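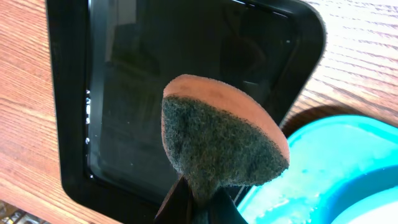 Section 4. Setting Up a Serving Station in Harkholm Tables

4.1 Before you begin

A serving station is the basic unit of the Harkholm Tables program. Every meal order, allergy note and stock count is attached to one station. A station must be set up before any tableware can be assigned to it.

You will need:
Manager access to the site (see Section 2.3)
The four-digit site code issued by Plakstead
A current tableware list, including plates, trays and bowls
The name of the person responsible for the station

Note: Sites that moved over from Dusta keep their old station names. Do not create these stations again. Follow Section 7, Moving Existing Records.

4.2 Creating the station

1. Sign in and select Sites from the main menu.
2. Select your site. If it does not appear, confirm that the site code has been entered under Account Details.
3. Select Stations, then New Station.
4. Enter a station name of no more than 39 characters. Letters, numbers and spaces are accepted.
5. Under Responsible Person, begin typing the last name and select it from the list. For example, typing "Mac" will bring up Divina Macapagal if she has been added as a user.
6. Select the meal periods served. At least one must be selected.
7. Select Save. The station is listed as Draft until tableware has been assigned.

Caution: The station name is printed on all order slips. Changing it during a meal period will cause slips already in the queue to print under the old name.

4.3 Assigning tableware

Tableware is assigned by type and color. Color matters at sites where it is used to mark special diets, and the program will not merge two items of the same type if their colors differ.

1. Open the station and select Tableware.
2. Select Add Item.
3. Choose a type from the list (Plate, Small Plate, Tray, Bowl, Cup, Other).
4. Choose a color. If the exact color is not listed, choose the closest one and enter a description in the Notes field.
5. Enter the quantity on hand. The largest quantity accepted for a single item is 3,541.
6. To reserve the item for a special diet, check Reserved and select the diet from the list.
7. Select Save and Add Another, or Save and Close when the list is complete. 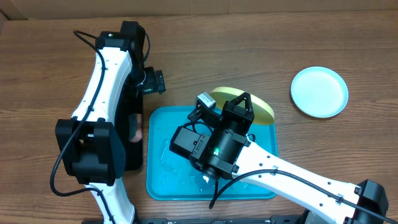 Reserved items are shown on the station list with a solid square. They cannot be used for general orders, even when general stock has run out. A manager may lift the reservation for one meal period by selecting Release, entering a reason and confirming. The release ends when the period closes.

Caution: Do not release items reserved for allergy orders. Enter a shortage report instead (Section 6.2).

4.4 Setting the low-stock level

1. From the Tableware page, select the item.
2. Enter a number in the Low-Stock Level field. This number must be smaller than the quantity on hand.
3. Select who is to receive the notice.
4. Select Save.

Notices are sent once per meal period. If the level is left blank, no notice is sent.

4.5 Recording breakage

Breakage must be entered by the end of the meal period in which it occurred. Late entries are accepted but require approval from the site manager.

1. Select Breakage from the station menu.
2. Select the item and enter the number removed from use.
3. Select Chipped, Cracked, Broken or Worn.
4. Select Submit.

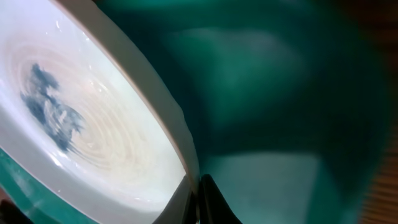 Items entered as Worn remain in the count until a manager confirms their removal. All other entries reduce the count at once.

4.6 Error messages

Error 51: The station name is already in use at this site. Enter a different name.
Error 382: The low-stock level is equal to or greater than the quantity on hand. Correct either figure and save again.

If an error continues after these steps, submit a request through the Asamoah support page and address it to Kagiso Fourie, Site Records. Include the site code, the station name and the time at which the message appeared.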